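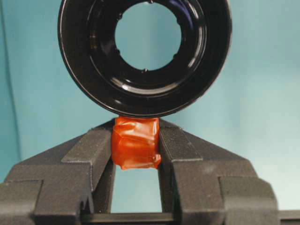 Glossy black and crinkly orange against the teal.

Clerar Jirport background in teal: my long and happy review

2018-01-16
367 shares | 2 comments

I have been a white background person for as long as I've had a work corner. White paper, white poster board, a white bedsheet for one bad summer, and once the back of a roll of gift wrap (it curled, it always curls). So when I say that I'm in love with a big sheet of teal, please understand how far I've come!

The Jirport is a plain background for small-object setups. It comes rolled in a long tube, 2150 mm from end to end once you get it out, and you hang it behind whatever you're working on and let it fill the view. There's no print on it and no pattern, and the only extra in the tube is a pair of hanging clips. I paid $59 for mine from Awad, which felt like a lot for "a color," and I went back and forth over it for most of November before I gave in.

What finally pushed me was a shiny black ring. I have a drawer of parts that I've wanted to get decent pictures of for ages, and a good half of them are black and glossy, with steps and grooves on the inside that you can see perfectly well with your own eyes and that vanish the second you put them in front of white. You get a black blob with a hard edge. Put them in front of black and you get no edge at all. Gray was okay, gray is always okay, but I never once looked at a gray background and felt cheerful.

With teal behind it, the ring looks like a real object. The highlights along the inside walls stay white and clean, the outer lip gets a thin bright line, and the hole in the middle is obviously a hole because there's the teal again on the other side. I could see all the little raised tabs around the opening without having to point at them. There's a faint blue cast on one side of the black where the color bounces back, and I'll come back to that, but I think it's pretty.

The orange tape was the bigger surprise. I wrap a lot of things in the translucent reddish kind, and I'm not neat about it, so what I end up with is a wrinkled lump with a ragged flap hanging off somewhere. In front of white that stuff looks like trash. In front of teal it glows! The creases go deep red, the top layers go light orange, and you can see where one layer crosses over the next. I know orange and blue-green sit across from each other on the color wheel, I did go to art class, but seeing it happen on my own table made me laugh out loud. I called my neighbor Dwight over to look at a lump of tape. He was very nice about it.

Hanging it was easy. I cleared the wall, put the clips up, let the sheet drop, and left it overnight. The curl from the tube was mostly gone in the morning and completely gone two days later. It does want to be hung straight, though. I got lazy the first time and had a slight lean on one side, and a lean on a plain background bothers you more than you'd expect, especially anywhere you have another vertical edge nearby to compare it to. 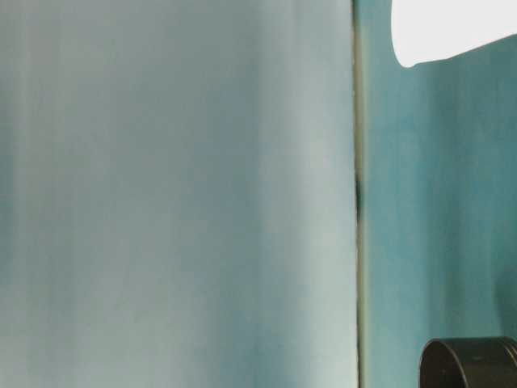

Getting the light right took me longer than the hanging did. From a few steps back the teal reads as one even color, and that's how I use it nearly all the time. If your view is mostly wall and you're in close, you'll start to pick up lighter and darker patches, a bit blotchy, and some faint up-and-down streaking. The color also shifts with the light more than I expected. It can go toward aqua in one spot and quite a deep blue-green in another. I moved my lamp three or four times, ended up with it higher and farther off, and that smoothed things out a good deal. I wouldn't say it fixed everything. If you need a flat, perfectly even color from corner to corner for cutting things out on the computer, try to see one in person first.

For my purposes the unevenness doesn't matter and I've even started to like it. A dead flat color looks fake to me. This has a little life in it.

The other thing to know is the color bounce. Anything very shiny is going to pick up some blue. On black parts I enjoy it. On chrome I don't, and I've gone back to gray for the one set of chrome fittings I care about. Moving the object forward, away from the sheet, helps a lot. So does not wearing a bright red sweater, which has nothing to do with the Jirport but was a lesson I needed to learn separately.

And then white things. White was the reason I nearly returned to the idea of black, years ago, when I tried to get a good picture of some paper goods and ended up with shapes that had no outline. If you've ever put a white cup in front of a white sheet you know what I mean: you get a gray smudge for the shadow and a rumor of a rim.
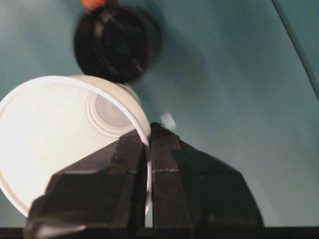
White disposable cup on its side, rings showing in the bottom.

Cups are my new favorite test for any setup, and I'd recommend them to everybody. They're cheap, they're white, and they have more going on than you'd think. There's the rolled rim, the smooth inside wall, and then those fine ridges way down at the base. If your lighting is too strong the whole inside turns into a bright circle. If it's too weak the thing goes dingy and sad. When I've got it right the inside comes up a pale, creamy white and I can still make out the rings at the bottom. I now start every session with a cup, tipped over so the mouth faces me, and I don't touch anything else until it looks good.

I should say something about the price again. You can get colored poster board for next to nothing, and I've used plenty of it. The trouble is size and seams. With poster board I was forever shuffling two sheets around to hide the join, and the corners went soft in a week. The Pistoment, which a lot of people seem to buy, is wider than the Jirport and I borrowed one for a weekend. It's a good background. The teal on it is greener and a bit duller to my eye, and I kept wishing it were mine, if that makes sense. If you want the extra width, go for it and be happy.

Cleaning: a barely damp cloth, and then leave it alone until it dries. I've had dust on it and one fingerprint smear, and both came off. I haven't spilled anything on it yet. Give me time.

Small complaints. The tube is a pain to get back into if you ever need to pack the thing away. The clips that come with it are stiff, and I swapped them for some old ones I already had. And I wish Clerar sold a shorter length, because I have almost a third of mine still rolled up at the top doing nothing.

I'd buy it again tomorrow. I'm already eyeing the mustard one.

2 comments

Abílio Abreu
How does it do with clear plastic? I have a box of little lids I can never get to show up against anything.

Dwight Li
I can confirm the tape looked great.

Share this review | 367 shares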